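Hikier: read me first

Hi, and thanks for downloading Hikier! It's my collection of notes on folding and putting away laundry at home, and it has grown a lot bigger than I meant it to. Last updated February 24, 2022.

What you get

One folder of short text notes (1,233 of them right now), one spreadsheet that ties them together, and this file. Each note covers one garment being folded one time: what it was, what surface I used, which fold I tried, and whether I was happy with the stack afterward. I started in October with my own closet and then roped in the rest of the household's clothes, which is why the sizes are all over the place. If you see a toddler cardigan followed by a men's bathrobe, that's normal.

The spreadsheet columns are garment, fabric, surface, fold, redo and remarks. "Redo" is yes or no. I used to have a one-to-five neatness score there and I dropped it, mainly because my fives in the morning were my threes at night. The old scores are still in a tab called Fekier if you want them (I wouldn't lean on them too hard).

Where the folding happens

Mostly on beds. I know the tidy-home books all want you at a table, but I don't own a table wide enough for a winter coat with its arms out, and a bed is right there next to the dresser. The downside is that a mattress gives. You press a crease into a shirt and the mattress just swallows it, so anything crisp (dress shirts, linen napkins) went to the kitchen counter instead. Look for "counter" in the surface column.

I put a plain flat sheet or whatever fitted sheet is already on the bed under everything, and I pull it smooth first. Comforters are the worst surface I tried. Things slide, the pile leans, and you end up folding the comforter's corner into a T-shirt. Don't ask how many redos came out of that week, they're all in there.

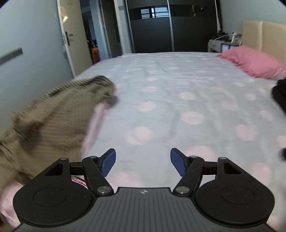 Knits are the part of this collection I care about most, and they take up the biggest share of the remarks. Hangers stretch the shoulders, so every sweater and cardigan in Hikier gets folded flat. My fold is called Slanina in the spreadsheet: front side down, sleeves straight across the back, then bottom to top in thirds. With a lined piece, like the beige-brown striped knit with the light pink fabric inside, I'd get the lining lying flat before touching the sleeves, or you'll have a lump in the middle that no amount of patting fixes. A ribbed edge also likes to flip up on itself, so I run a hand along it right before the last fold. Pale sheets are great for this, by the way! Even with pink polka dots all over, a brown knit stands out and you can tell when the two sides don't match.

The other fold names

Dirkesel is the roll. I use it for leggings, pajama pants and anything headed for a suitcase. It's fast, it's a little sloppy, and it's wonderful in deep drawers. In shallow ones the rolls pop open, so there's a second version marked "Dirkesel tucked" where the waistband gets turned over the end to hold it.

"Half" means folded in half and in half again, mostly towels and pillowcases. "None" means I gave up and put it in the drawer as it was. Fitted sheets are nearly all "none". Sorry.

Things to know before you use it

The remarks are in my own shorthand. "W" is wrinkled, "L" is leaning, "ok" is ok, and "hm" means I'd do it differently but couldn't be bothered. Remarks can run up to 800 characters, and the long ones are almost always about hoods.

Fabric names come from the label when there was one and from my fingers when there wasn't. I put a question mark after the guesses. Please keep the question marks if you make your own copy.

Socks are missing. I did a batch of them and the notes were so boring I took them out.

Still to do

- baby clothes with snaps (closed or open first? I keep switching)
- scarves, which need their own fold name
- split the "sweater" garment type into at least thin and chunky
- fix the eleven rows where surface is blank

If you spot a mistake, send me the row number and I'll fix it in the next version.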